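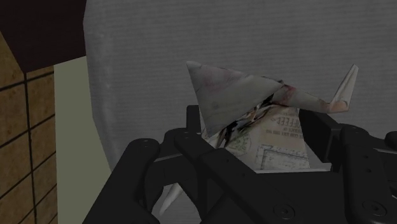 Does a small restaurant need online booking software?

Most of the ones we talk to could get by without it. If you have a phone, a paper book and someone at the host stand who picks up during the afternoon, you already have a reservation system. Software starts to pay for itself when calls go unanswered during prep, or when guests keep asking for tables at hours when the place is dark. If neither is happening to you, keep your money.

The sales rep says online booking will bring us new customers. Will it?

Ask how they know. What they usually show you is a count of reservations made through their website. A guest who has eaten with you every month for years and now books through the site gets counted as one they "delivered." The fair question is how many of those people would have come anyway, and we have yet to see a sales deck that answers it. You can get a rough idea yourself by having servers ask first-time guests how they heard about you.

How much does it cost?

More than the number in large type. The plan we hear quoted most in the Jikolmont area is Welar's middle tier at $148 a month. Then come the extras. Text message reminders are billed separately past the first 200. Card holds carry a processing fee. Table layout changes after setup may be billed as support. Get the whole list on paper and add it up using a busy month, because the rep will be using a slow one.

What is the difference between a flat fee and a per-cover fee?

Flat fee means you pay the same whether you seat a full room or an empty one. Per-cover means you pay for each guest who books through their site. Per-cover sounds safer to a new owner and it can be, for a while. It gets ugly for places with low checks. A dollar or two per head doesn't hurt a tasting menu much. Take the same amount off a table of four having soup and sandwiches and you may have given up most of what you made on them.

Also read what counts as a cover. Some contracts bill by party size booked and some by party size seated. If six book and four show up, you want to be paying for four.

Will reminders and card holds stop no-shows?

They cut them. They don't stop them, whatever the brochure says. A text the day before catches people who forgot, and those people are easy to help. It does nothing for the party that booked three restaurants for the same night and will decide in the car.

Card holds work better but cost you something too. Some guests will not type in a card number to book a weeknight dinner, and they won't call to tell you so. They'll just eat somewhere else, and you'll never see them in a report. If you try holds, try them on large parties and holidays first.

Should we actually charge the no-show fee?

That's up to you, but decide before you turn it on. Plenty of owners set up a fee and then waive it every time somebody sounds upset. If you are going to waive it for everyone, you have put up a barrier for your good guests and gained nothing from the bad ones. If you do charge, expect some chargebacks. Save the confirmation message showing that the guest saw the policy.

Who owns the guest list?

Read this part of the contract twice. Names, emails, birthdays, allergies and visit notes are worth more to the booking company than your monthly payment is. Look for whether they may contact your guests directly, whether they may suggest other restaurants when you are full, and what happens to the list when you leave. "You retain ownership of your data" does not mean they don't have a copy, and it doesn't mean you'll get yours in a file you can open.

Before you sign, ask for a sample export. A spreadsheet with one guest per row is fine. A PDF is no use to anyone.

We were told the system "learns" how to seat the room. Is that real?

We'd want to see it on a Saturday-type crowd in your own dining room before believing it. The version we watched in August was a set of rules: small parties to small tables, leave a gap after each seating. A decent host does that without thinking, and also knows that the corner by the kitchen door is loud and that one regular won't sit there. Rules are useful when the host is new. Calling them something grander is how the price goes up.

Can we run a paper book alongside the software?

For a week or two while people get used to it, sure. Longer than that and you will double-book. Two lists drift apart fast, especially when walk-ins go on one and phone calls go on the other. Pick one and put the other in a drawer.

What happens when the internet goes down?

Ask for the answer in the demo, then ask them to switch off the Wi-Fi and show you. Some systems keep the day's bookings on the tablet and some show you a spinning circle. Whatever you buy, print the evening's list before doors open. It takes a minute.

Does it have to connect to our register?

It doesn't have to. Reps push this hard because once the two are tied together it's a pain to leave. What you get is spending history next to each guest's name. If you have a plan for using that, fine. Most places look at it in the first month and then never again. Check too that the connection works with your exact register model. "Compatible with most systems" has cost people a lot of afternoons on hold.

Is a larger network worth paying extra for?

Depends who is on it. Brarkedside lists 301 restaurants in its regional directory, which sounds like a crowd of hungry people looking for you. It is also 300 other places your guest can tap on while looking at your page. Directories help if you're new, hard to find or in a part of town with visitors. A neighborhood place with a steady trade gets less out of one.

How long are the contracts?

Usually a year, often with automatic renewal. The window for canceling can be narrow, and the notice may have to be in writing. One agreement we were shown allowed 11 days. Put the date on the kitchen calendar the day you sign. Month-to-month costs more on paper, but for a first try we think it's the better deal.

Are the free ones any good?

A few are fine for taking a name, a time and a party size. Matoušek has a free version that does that much, and for a small room it may be all you want. It puts its own logo on your booking page and caps the number of bookings, so you'll be nudged to upgrade as soon as business picks up. With any free product, go back to the question about who owns the guest list.

What should we ask for in a demo?

Ask to drive. A demo where the rep does all the clicking tells you the rep is good at it. Take the tablet and try to move a party of two to a later time, combine two tables, add a walk-in and cancel a booking, all while somebody talks to you. If you can't manage that in a quiet office, your host won't manage it at the door.

Do you take money from any of these companies?

We don't get a commission, and nobody on this page paid to be mentioned. You should ask that of every site that reviews restaurant software, including the ones with star ratings.

Prices and terms were checked 11/1/19. They change often, so ask for a current quote.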